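About Stotodow
Desks, shelves and study furniture for homes and schools

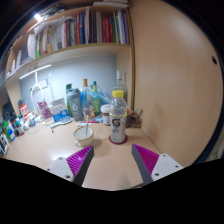 Who We Are

Stotodow designs and supplies study furniture for private homes, boarding schools and small libraries. The company was established in Tralstead by Toshio Hirose, who began by fitting desks beneath existing bookshelves in narrow bedrooms. That arrangement remains the center of our work. A desk set under a long shelf, with a tall panel at one side, gives a reader a place to work and keeps books within reach of the chair.

We now maintain a workshop in Tralstead and a showroom in Brinthorpe. To date, 622 desks have been installed in student residences, and a further 276 in private homes.

How We Think About a Desk

A desk is used for more than writing. In the course of a day it will hold a cup with a spoon in it, a sports drink on a coaster, a jar, and several bottles pushed toward the back. Our designers plan for these items from the first drawing. The rear of each desktop is treated as standing room for drinks and jars, and the front is left open for papers and a keyboard.

We prefer light wood for most interiors. It suits small rooms, and rings and spills are noticed early and wiped away. Customers are advised to use a coaster under bottles and cups – one is supplied with every desk.

The Hsu Range

The Hsu range is our standard line for schools. Desktops, shelves and side panels are sold separately and may be combined to suit the wall. Shelf brackets are tested to 800 newtons before dispatch. Replacement panels are held in stock for all current models.

Care and Repair

Desks may be returned to the Tralstead workshop for refinishing at any time. Loose shelves and worn edges are repaired on site where possible. Schools with a service agreement receive one inspection each year, normally in November.

Visiting Us

The Brinthorpe showroom opens at 10 a.m. Visitors are welcome to sit at any of the desks on display. Please bring the width of your wall and the height of your chair.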